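3.2. Récolement du fonds Saraç

Le fonds minéralogique Saraç, versé au musée universitaire en juin, comprend 2806 spécimens, dont 245 dépourvus d'étiquette d'origine. Les registres d'acquisition ont été dépouillés par Clementina Vieira.

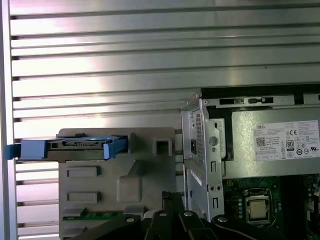 Figure 7. Caddy bleu et support gris sur plan métallique à lames.

Neuf lots de zéolites, attribués jusqu'ici à la localité de Revach, restent de provenance incertaine (Eren et Vieira, sous presse).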